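The Long Way Around: Delivery Work at Bandara, Now That Some of It Drives Itself

February 14, 2018

If you have ever worked on a site that sprawls, you know how much of a day can disappear into fetching. At Bandara, the seed and nursery grower outside Skovthorpe, the greenhouses sit at one end of a paved lane and the packing sheds at the other, and since 2009, when the second set of sheds went up, people have spent a good part of every shift going back and forth between them. Labels, cuttings, soil samples, a forgotten pair of gloves, somebody's lunch. It all had to go up the road, and somebody had to take it.

These days a fair share of that carrying is done by a delivery robot built by Farkatier, a small firm that started out making carts for orchards. The crew calls it the Flenduvent, which is the name of the project on the paperwork, and after a while I stopped noticing how odd it sounded to hear someone shout, "Has the Flenduvent left yet?" across a potting bench.

I went up in November expecting to write about the machine, and I came home with a notebook full of people instead (and a bag of very good bulbs, which I was talked into buying at the gate). But let me start with the road, because everyone there does. It is narrow and plain, with no painted lines to follow, and it bends away among the trees with the hill beyond. In strong sun the shade on one side is so deep that a person driving has to squint. For a robot, I was told, shade like that takes some learning. 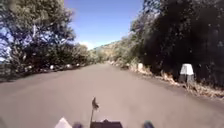
The lane from the robot's point of view, with white markers along both sides and its own little flag flying at the bottom.

The packing crew were the ones who worried most at first. Two of the older hands had done the carrying for years, and they liked it. It got them outdoors, and it was how news traveled. One of them told me she used to know who had a new grandbaby before the coffee was poured, and she missed that more than she expected to. Nobody lost a job over the change, but several jobs turned into different ones, and it took a while for everyone to feel easy about it.

What the company did, after a bumpy first season, was hand the robot's schedule over to the people who load it. They decide when it goes, what rides in it and when a trip is better made on foot. There are 11 of them trained on the controls now, and they take turns at a desk by the shed door, watching the view from the road and stepping in when it stops for something it can't make sense of. When it passed its first 1000 trips they had a cake, and I'm told the frosting was a fair likeness.

I asked the woman with the grandbaby news whether she would go back to the old way. She thought about it for a good long minute, wiping down a tray. Her knees wouldn't, she said. But she still walks the lane after lunch when the weather is nice, and most days somebody goes along with her.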